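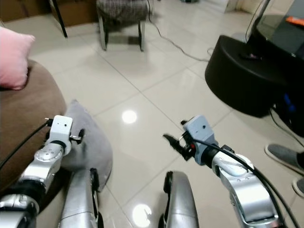 Review: Raser two-arm tidying policy, home release

Search this site Search Go

Raser is a learned control policy for two-armed mobile robots, released with its weights, training code and a short paper by Hongmei Yu and Solange Siqueira. The task it covers is narrow: pick soft household items up from the floor and put them back on the furniture. I tested it in a furnished living room, on a legged robot with two grippers, and this review covers both the method and what it is like to use.

The method

Most policies of this type predict a short block of arm motion from the current camera view and repeat. Raser adds a second, smaller network that scores each proposed block for the chance that both arms will end in a position from which the next grasp is still possible. Blocks with a low score are thrown out and drawn again. The authors call this reach filtering. It is trained on the same demonstrations as the main policy, 2964 of them, and needs no extra labels.

The idea is sound. Two-arm policies tend to fail when one arm commits early and leaves the other folded against the body with no useful path out. A filter that looks one block ahead should catch a good share of these cases, and the paper's ablation supports the claim. With the filter off, the authors report that most of the lost trials are lost between grasps, before the second item is touched.

Setup

Installation took an afternoon. The calibration script assumes a head camera that sees both wrists at rest, and it stops with an unhelpful error if either one is out of view. Joint limits are read from a plain text file that has to be edited by hand. The manual gives the limits in degrees and the file expects radians. Elfriede Bachmann reported this to the maintainers in May and the manual has not changed.

Results

I ran 162 trials with cushions as the only target class. A gray cushion on the tile in front of a brown sofa was the standard start. The pink one propped against the sofa back served as a distractor: it was already where it belonged and the policy was supposed to leave it alone. It mostly did.

Grasping was the strong point. The policy prefers to pinch a corner, which suits a two-jawed gripper, and it retries promptly after a miss. Placement was weaker. Cushions were often released early, on the front of the seat, and slid. The filter has nothing to say about this, as it scores arm position and ignores the state of the object.

Glossy floors are a problem. Under ceiling lights the tile shows bright round reflections, and the policy sometimes reached toward one when a cushion lay close by. Turning the lights down reduced this. Shahla Rostami ran the same weights on the matte floor at the Fetorham lab and did not see it at all. The training set is said to include varied flooring, but I could find no polished tile in the portion that is public.

Cables on the floor were handled acceptably. The policy has no explicit notion of them and simply did not reach for them. I would still route them out of the work area, along with anything else that should not be moved.

Speed

Redrawing rejected blocks costs time. In open floor area the delay is hard to notice. Close to the sofa armrest, where many blocks are rejected, the arms pause for about 4 seconds before moving. There is a setting that caps the number of redraws. I left it at 2 for most of the work — higher values gave longer pauses and no gain that I could measure.

Compared with Siranex

Siranex is the obvious alternative. It plans both arms explicitly and is slower throughout, but it places objects more accurately and its failures are easier to trace. Its soft-item grasping is poor. For rigid objects I would choose Siranex, and for cushions, blankets and clothing, Raser.

Recommendation

Worth installing if you already have demonstrations of your own to fine-tune on. Reach filtering is the part to keep, and the code is separated cleanly enough that it can be attached to another policy. As a finished tidying system it needs a placement check and better data on shiny floors.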